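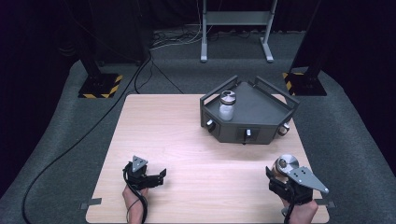
Jar with a metal screw lid, standing in a grey tray.

Chronologies for psychiatric reports, part two

I said in the last post that I would deal with duplicates, and then with gaps. Duplicates first.

A set of medical records for a sentencing report usually arrives from several sources. The GP practice sends its own printout plus scanned letters. The hospital trust sends the same letters again, as the sender's copies. The prison healthcare unit sends a further set if anyone there asked for the community records on reception. The last bundle I worked on had 500 pages, of which 200 were repeats. It is tempting to strip these out on the first pass. I no longer do this.

Two copies of a letter are often not the same. One may carry a handwritten note by the GP, or a date stamp showing when it was received. If a consultant wrote in April advising a change of dose and the stamp shows the letter was opened five weeks later, that matters to anyone asking whether the patient was being treated as intended. So I list every copy, give each one its page number, and mark the cleanest as the primary. The expert reads the primary. The others stay in the index.

Roland Parsons, who taught me the job, kept his index on ruled paper with a column for "differs from". I use Gratura, which sorts by date and lets you attach one entry to several pages. It does not cope well with entries dated only by year. I put these at the end of the year in question and add "(y)" after the date. Putting them at 1 January makes them look like the first event of the year, and a tired reader will take them as such.

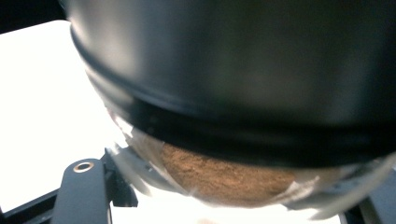 Gaps are harder, for the reason that an absence of entries has at least three common explanations: the person was well, the person had stopped attending, or the records were not sent. The chronology should not choose between them. I write "No entries seen between p. 212 and p. 213" with the two dates, and leave it there. The same caution applies to onset. On the black cylinder in the second picture the sheen goes from a lighter grey on the left to charcoal on the right, and there is no line at which one becomes the other; many records of a first episode read like that. A housing officer notes that the tenant is not answering the door. A nurse writes "low, guarded". A diagnosis is entered much later. I record each with its own date and its own words, and do not head any of them "onset". That is an opinion, and it belongs to the expert.

Quotation marks are used only for words that are on the page. "Denied hearing voices" is a clinician's phrase and should be quoted as one. Turning it into "did not hear voices" changes the meaning, and I have seen that change carried through to a draft report.

On timing, I ask for 14 days from receipt of the last records. Darren Bickerstaff asked in a comment whether this can be done faster. It can, if the bundle is paginated before it reaches me. Repaginating a bundle that counsel has already cited from costs more time than the reading does, as every reference then needs a second number in brackets.

Handwritten ward notes will be in part three, along with a short list of abbreviations that mean different things in different trusts.

Share this post (14)
40 comments

Recent posts
Chronologies for psychiatric reports, part one
Requesting records: what to ask for by name
Page numbers and why I put them bottom right
Reading drug charts
Notes on a late addendum report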